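Search this site
Search

Anisa Osman has been folding other people's linen for a living since her knees gave up on waitressing, and she has opinions about pink. "It goes with nothing and it hides nothing," she says, pouring tea at four in the afternoon. "Every crease, there it is, looking at you."

Her firm, Trulano, does tablecloths, napkins and the odd christening gown. In October, the busy month, 300 pieces pass through, and most of them arrive in a ball. I ask where a person is meant to begin with a ball.
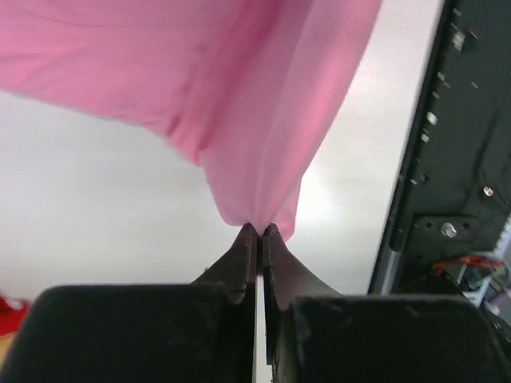 "Find a point and hang it," she says. "Let the weight do the arguing. People go straight for the middle and smooth, smooth, smooth, like they're calming a horse." She allows herself three goes at any cloth before it is put aside until after lunch — a rule she says has saved her marriage, though she declines to explain how.

She learned on the job at Van Dijk, a hotel laundry with five presses and one window. The supervisor there believed in starch. Osman does not. "Starch is for people who don't intend to sit down."

What about fitted sheets? There is a long pause. "I charge extra."

She is kinder about surfaces. Plain and pale is best, she says, with nothing printed on it to distract the eye, and more bare space than you think you'll want.

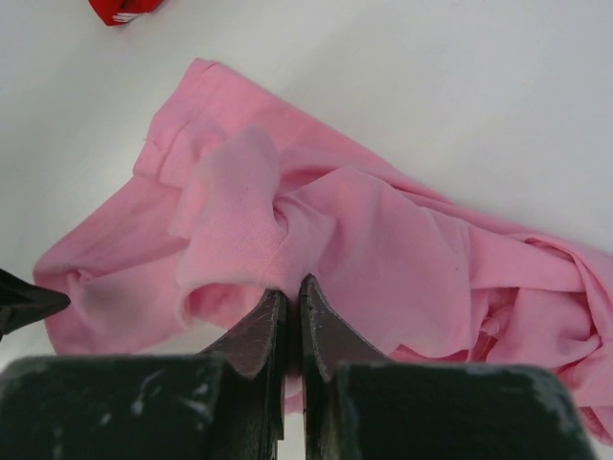
Pink cloth on a white surface, crumpled.

Her own airing cupboard, I am told, is a disgrace. I ask to see it and get another biscuit instead.

4 comments
Share 5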